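Stestach Repair Room: where the money has gone so far
5 min read 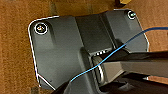 The Jakab door closers are the reason this report is late, so they may as well come first. We took on a batch of 38 of them from the housing association in spring, on the understanding that they would need a clean, a drop of oil and a new screw here and there. What they needed was taking down to the mounting plate, every last one. The plate is the dark gray bracket with a screw at each upper corner and the raised channel down the middle, and it is the best-made part of the whole product. I have grown fond of it. The trouble lives in the recess below the channel, and reaching it means getting the cover off, which Jakab appears to have designed for a person with three thumbs. I allowed twenty minutes apiece in the plan you approved. You may want to sit down before reading the section on hours.

What was promised

You gave us a grant for one year to do three things: fit out the back room at Stestach as a proper bench space, clear the backlog of small hardware that had been collecting in the corridor, and run open sessions where people bring in a broken object and leave with a less broken one. The first is finished. The second is going well if you stand in the right part of the corridor. The third is popular, which has caused problems of its own.

The room

The benches are up and level, the second attempt having taken account of the floor. We put in task lighting, a vise at each end and a rack of drawers for screws, springs and clips. The drawers are labeled. The labels were correct on the day they went on, and we mean to get back to that state by August.

The extractor fan from the original budget was never bought. The quote came in well over what we had set aside, and the landlord then discovered a window behind the paneling that opens. We have used the window. I would like to move the unspent fan money to consumables, and there is a request to that effect at the end.

The backlog

Besides the closers, the corridor held latches, hinges, window stays, two letterboxes and a tub of parts from the old Etora lockers. The Etora parts are a success story, and I will dwell on them. We had a tub of 300 locker cams and expected to scrap half. Most cleaned up nicely and have gone back to the sports hall, where the lockers now lock. There was a complaint from a man who had been using one of the broken ones as a permanent wardrobe.

The closers are slower. Four are back on doors and have behaved themselves. The others are in various stages, bagged by flat number, with their screws taped to a card. The taping was introduced after an afternoon I don't propose to describe, during which several of us were on our knees with a magnet and the screws proved not to be magnetic.

Zsolt Gál worked out the order of disassembly and wrote it on a sheet above the bench. It has been revised so often that the sheet is mainly correction fluid, but it works, and a newcomer can now strip a closer without help. Putting one together again still takes two people and some patience. Zsolt believes we can get that down to one person. He has not said what happens to the patience.

Open sessions

We have had 83 visits since the doors opened. Some of those are the same woman with the same toaster, and I have counted her each time because she fills in the form each time. The most common repair is a lamp. The most common outcome is that the lamp was fine and the bulb was not, and we record these as repairs too, with a small B in the margin so that you can take them out if your rules are strict.

Sessions were meant to end at eight. They end when people have drunk the tea. I have stopped fighting this, and the electricity line has been adjusted to match.

Hours

The plan said twenty minutes per closer. The true figure depends on how long the thing hung in a stairwell and how many coats of paint it was given while it was up there. A clean one can be stripped inside an hour. A painted one takes the morning. I would ask you to read the hours table with this in mind, and to notice that the overspend on closers is partly covered by the underspend on training, the training having turned out to consist of taking apart closers.

Parts

Codska supplies our springs and seals. Their first delivery was the wrong size, their second was the right size for something else, and their third was perfect and arrived with an invoice for all of them. That has been sorted out, politely, over several phone calls. We now measure everything twice and send a drawing. Codska, to be fair to them, have taken to phoning us to ask what we meant, and the last order was right first time.

What we are asking for

Permission to move the fan money into consumables.

An extension on the closers to the end of August. The housing association has agreed to this already, in a letter that used the word "naturally" in a tone I am still thinking about.

No extra funding. I have put that on a line by itself so that it is easy to find.

The next report will have receipts for the lighting, which are in one of the labeled drawers.

Sun 25 June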